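4.2 Reporting rules for simulated tabletop trials

The rules in this section apply to any result that is compared across sites. They were drafted by Nzioka and Harahap after the first comparison round, in which two groups ran the same task list and reported success rates that could not be set side by side. One group had counted a trial as failed when the arm touched a second object. The other had not.

Each task is run for 1000 trials per policy. The random seed for every trial is stored with the result, together with the version of the scene file and the controller settings. A trial that stops because of a software fault is repeated with the same seed and listed in the fault log. It is not counted as a failure of the policy, but the number of such repeats must be given in the main results table and not only in an appendix.

Start poses are drawn before any policy is tested and are then kept fixed. Authors should not remove a layout after seeing the outcome, even where an object turns out to be hard to reach. In the Gutard task set, 79 layouts were marked as hard by Sembiring before testing began. These are scored with the rest and also reported on their own.

Lighting is treated as part of the layout. Shadows across the work surface can change the apparent colour of an object along its length, and a policy trained under even light may do poorly for that reason alone. Light direction and strength are therefore recorded for each trial. Figure 7 gives a layout with banded shadow, in which the left end of the yellow bar is brightly lit and the stretch to the right is duller. Two small cubes of similar size, one orange-red and one pinkish red, are on the same table, so instructions that say only "the red cube" are not allowed for this layout. 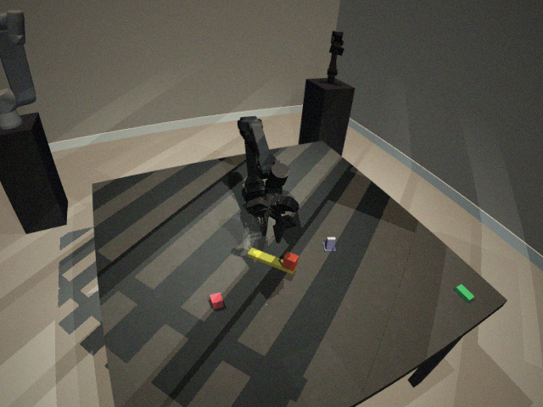 Figure 7. Simulated layout with uneven lighting. The gripper is open and holds nothing.

4.3 Contact and stopping limits

A contact is logged when any part of the arm or gripper touches an object not named in the instruction. Contact with the table is logged separately. A trial is stopped at the first contact that moves an unnamed object off the table, and it is then scored as failed. Lighter contacts do not end the trial, but their count is reported beside the success rate.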